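Bestero Meal Journal, paper version – my review after one winter
Posted Tue 10 September

I bought the Bestero journal in February, when I was already some months in treatment for binge eating and my dietitian wanted me to write down what I eat and when. Before this I used an app, and before the app a cheap school notebook. I looked for a long time for a review by a person who has the same problem as me and I did not find one, so I am writing it now. English is my third language, please forgive the mistakes.

First the plain facts. The journal is made by Pruron, it has 312 pages and I paid 45 dollars for it at Khaemba, the stationery shop in Drarnmont. That is a lot of money for a book with lines in it. The cover is grey cloth and the paper is thick enough for a fountain pen. It lies flat when it is open, also at the beginning and at the end, and this I appreciate very much. My school notebook always wanted to close itself while I was eating.

Every day has two pages. On the left there are spaces for meals and snacks, with a place for the time, the food, where you were and who was with you. On the right there is an open space for thoughts. There is no column for calories and no column for weight. With the app I could choose to hide the numbers, but I knew they were there and I could make them visible again with my thumb. At night I did it often. The paper has nothing to make visible.

There are four small circles beside each meal, for hunger before and fullness after, two circles each. You colour them or leave them white. In the beginning I thought this was too simple. At that time I did not know if I was hungry or not, I only knew if it was allowed or not allowed, and a scale from one to ten would have made me sit and worry over whether I was a six or a seven. Half coloured or fully coloured, that I could do.

Now the things I do not like.

The spaces for snacks are smaller than the spaces for meals. I suppose this looked tidy to the person who designed it. For me the afternoon snack was for many weeks the most difficult moment of the day, and I had the most to write about it, and I had to write it along the edge of the page in very small letters. My dietitian had to turn the book to read it.

At the bottom of each left page there is one printed sentence. Most are harmless, for example "Did you sit down today?" But in the May part there are several about "a fresh start", and on the day after a binge a fresh start is the last thing I want to read. In my experience it leads directly to skipping breakfast, and skipping breakfast leads to the next evening. I covered these with white tape. I wrote to Pruron about it and received a polite reply that they will look at the sentences for the next printing.

The weekly summary page asks for "wins". I leave it empty most weeks. Sometimes I write there what I need from the shops.

Also the ribbon came out of the binding in June. I glued it back and it holds.

About where to keep it: the booklet inside suggests next to the bed. This did not work for me, by the evening I had forgotten half of the lunch, and trying to remember food in bed is not a good occupation for my head. I keep it in the kitchen now and I write standing, with the plate still there. The cover wipes well but not perfectly, there is one oil mark on it.

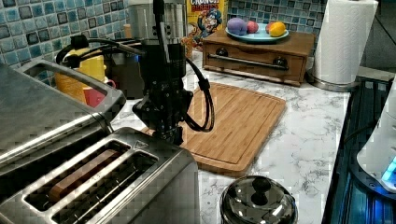

Bamboo cutting board on the counter.
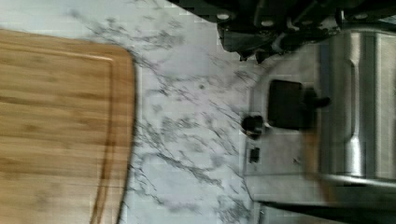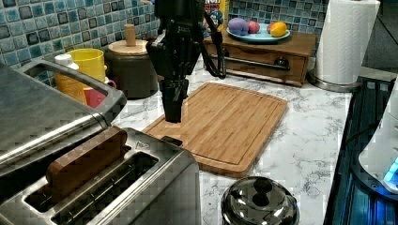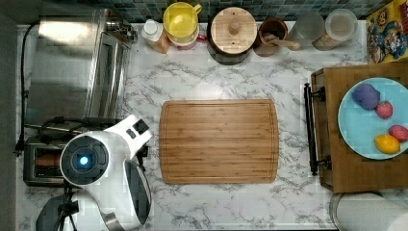

Compared with the app, I miss the reminders. I solved this with the ordinary alarm on my phone, for the snacks only. I also miss that I could send my week to the dietitian before the appointment. With the book I must bring it, and once I forgot it at home and we had to talk without it (it was a good appointment, to be fair).

If you live with other people you should think about privacy. There is no lock and no band, and the word "meal" is printed on the front. My flatmate is not curious, but with my parents I would not leave it lying on the table. I would maybe put a paper cover around it.

Who should buy it? If your team asked you to record your meals and the numbers make you worse, I think yes, if you can spend the money. If you like to record very much – I mean, if it becomes a thing you cannot stop – please ask them first, also when the book has no numbers in it. I know people from my group who were told not to write anything at all, and for them this was correct. A journal cannot see when you need more help than a journal.

I have not decided if I will buy a second one. The first is nearly full in the places where I had much to say and almost empty in August, when I was on holiday and wrote only the times. My dietitian said the times are enough for now. For the times alone I could use the school notebook again, but I am used to the circles.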